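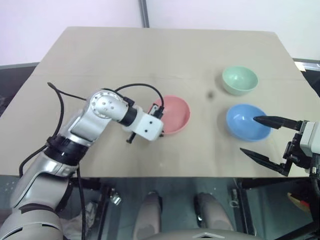 The Boychuk Building on Cellberg Street was open to neighbors on September 3, 2025, the first time most of us have been past the front door since the furniture store closed. Vinerov, the developer, wants to keep the four-story brick front, gut what's behind it and put up 80 apartments in the old building and a new wing at the rear. The new wing is the part people came to argue over. Its balcony panels are planned in three colors, and if you want to know how strong they are, the plastic bowls on the table are a good match: a pale mint green, a light blue and a salmon pink. I could live with the green. The pink is going to face the row houses on the alley, and the people in those houses didn't like it.

Tharushi Paul led the tour for Vinerov. We went up in groups by the main stairs, which have the original iron railing and will stay. The freight elevator won't. The second floor is one open room with wood columns and a lot of old carpet glue on the boards. The plan is for one-bedrooms along the street side and studios along the back. Paul said the columns would be left showing in most of the units, though a few will end up inside closets.

The third floor is in worse shape. There is water damage along the north wall and two of the windows are boarded over. All of the street windows are to be replaced with new ones in the old pattern, and the drawing taped up by the stairs showed the same number of panes as what's there now. I asked whether that was a promise or a sketch. Paul said it was in the application.

We weren't allowed on the roof. The fourth floor has a good view of the Skeren bakery and the bus barn – less of one once the wing goes up, but only on that side. 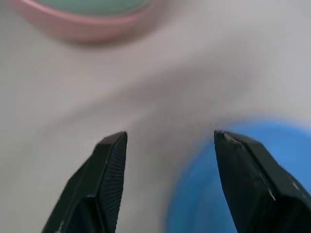
The questions afterward were mostly on parking. The plan has 30 spaces, all of them off the alley. Đạt Hoàng, who has lived on the next block since before the furniture store, said the alley is already blocked on trash days and asked who would be plowing it. He didn't get a firm answer. Meifang Qin wanted to know what a one-bedroom would rent for. No figure for that either, beyond "in line with the area," and a few people laughed.

The ground floor got a better reception. There would be two storefronts on Cellberg, the larger one on the corner. Tín Đào runs the shoe repair across the street and said he'd rather see anything in there than another year of brown paper on the glass. Vinerov says it has talked with a grocer but has nothing signed.

I went in expecting to dislike the wing and came out unsure. It's set back farther than the first drawings had it, and from the sidewalk in front you would hardly see it. From the alley you'd see nothing else. A shorter wing with fewer units would fix most of the complaints I heard, and Paul said that had been looked at and the numbers didn't work – she didn't have the numbers with her.

Written comments are being taken through the end of September. The drawings are up in the front window at 424 Cellberg, on the left side as you face the door, and they can be read from the sidewalk. The alley view is the bottom sheet, so you'll have to crouch.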